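Unit 6: Directors, Trustees and Auditors of an Occupational Pension Fund
Course notes, Flurina Wallner

Reading for this unit: the Marnonier fund's annual report, governance section only. Skip the investment tables, we come back to them in December.

1. Who sits on the board

A pension fund board usually mixes people named by the employer with people elected by the members. Some boards add an outside director with a background in accounting, law or actuarial work. The Marnonier board has 10 seats, and 2 of those are held by outside directors. The fund had 2406 members at the close of the year, of whom 1726 were still paying in. The rest were retired or had left the company and kept their benefits in the fund.

When you read a director's biography, look for the date of appointment, the other boards the person sits on, and any past work for the fund's own suppliers. Years of practice tell you less than students tend to think. A long career in tax advice does not prepare someone to question an actuary's mortality assumptions. 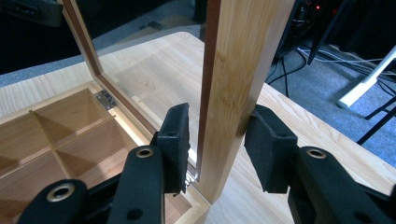 Hand-held gripper closed on the side bar of a glass-paned lid.

2. Independence

A director is treated as independent if he or she has no material business tie with the employer, the fund manager or the auditor. "Material" has to be defined in the fund's own rules. In the Paredes case, a director had billed the fund manager for advice the year before joining the board. The rules said nothing on the point, so the appointment stood - but the audit committee could no longer include him, and the report had to say so.

Keep two questions apart in your written work: was the tie disclosed, and was it allowed? Many answers last year ran them together and lost marks.

3. The auditor

The external auditor reports to the board and is rotated under the fund's rules. The internal auditor is staff, or a hired firm such as Clostis in our case file. Both attend the audit committee. Neither one votes.
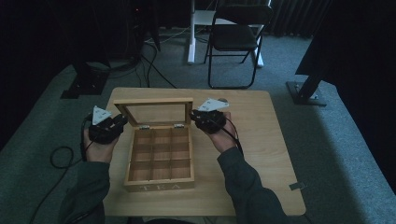
Beat Hauser disagreed with the last point when these notes went around. In his view an internal auditor who attends every meeting ends up shaping decisions with or without a vote, and he would have the auditor leave the room before the committee settles anything. Use his objection in your answer to question b if you find it convincing.

For the seminar

a. Draft a disclosure paragraph for the director in the Paredes case.
b. Should the internal auditor be present for the whole meeting? One page.
c. Find the appointment dates in the Marnonier report and mark any director whose term has run out.

Send written work to Lorenz Brunner before the seminar. Late work is read but not graded.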